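Last updated Jun 7, 2024. Questions that are not covered can go to Tobias Yazzie, who runs the Milis manipulation club on the second floor of the Effiong building.

# Milis Club: Frequently Asked Questions

## Joining

**Who can join?**

Any enrolled student. No robotics course is required. You should be able to use a terminal and follow a written procedure. Python helps after the first month.

**How much time does it take?**

One bench session and one review meeting per week. Bench sessions are booked in 30-minute slots. Two consecutive slots is the maximum unless the next one is still open when yours ends.

**Is there a fee?**

No. Members replace what they break up to the cost of a set of fingertips.

## The project

**What does the club work on?**

Teleoperated pick-and-place with household objects. Members drive the arm, record each attempt, and train a policy on the recordings. The trained policy is entered in the Camura student round in November.

**Which objects are used?**

The current list has 31 entries, sorted into rigid, soft, and corded. Produce counts as rigid for scoring. It is placed in a shallow tray so that it stays within reach if a grasp slips.

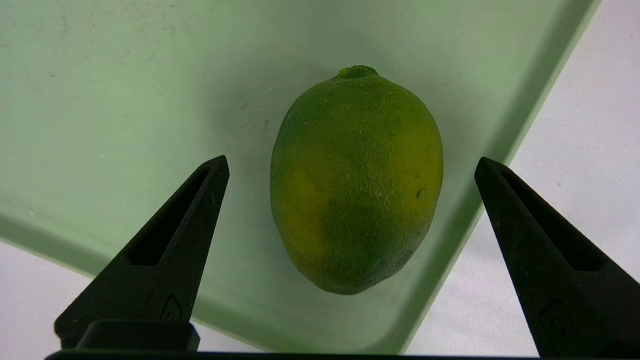
*Wrist camera view: lime in the green tray, fingers open.*

**Does the object have to be centered between the fingers?**

No. Offsets are wanted in the data. Move the object between attempts and vary its orientation. Do not nudge it by hand once recording has started.

**Can I bring my own objects?**

Yes, if they fit the gripper opening and are not sharp, leaking, or fragile. Add a row to the object sheet before the first attempt. Objects without a row are dropped when the data is merged.

**Why are corded objects scored separately?**

The rigid part is easy to grip. The cord is harder, as its shape differs on every attempt and it can hang across a finger or catch on a container. An attempt on a corded object passes only if the rigid part and the full cord end up in the target area.
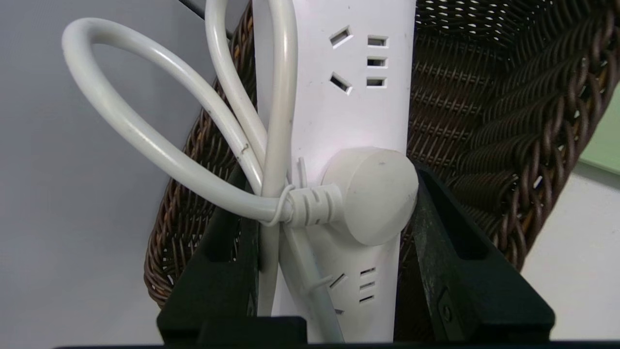 For the same reason, do not tidy the cord to make an attempt easier. Leave it as the last attempt left it, unless it has wrapped around the wrist. In that case press stop, free it, and mark the attempt as void. All corded objects are handled with no connection to mains power.

## Recording

**How many attempts do I need?**

Each member owes 100 valid attempts per term. Void attempts do not count. Failed attempts do, provided the result field is filled in correctly.

**What is the difference between failed and void?**

Failed means the operator or policy did not complete the task. Void means the record is unusable: a dropped camera stream, a hand in the workspace, or an emergency stop.

**How large is the dataset?**

The last merged release has 252 valid attempts. Anything recorded after that sits in the Zimanano folder until it has been reviewed.

**Who reviews the recordings?**

Another member, never the operator. The reviewer checks the object name, the result, and the start and end trims. Disputed results are settled at the weekly meeting.

## Bench rules

**What do I check before starting?**

1. Stop button within reach and tested.
2. Finger screws tight.
3. Wrist camera stream live.
4. Object row present in the sheet.

**The gripper closes but the software reports it open. What now?**

Home the gripper from the menu. If the reading is still wrong, end the session and log the fault. Do not edit the offset file.

**Can I run the arm alone?**

Teleoperation, yes, after the safety sign-off. Policy runs need a second member at the stop button.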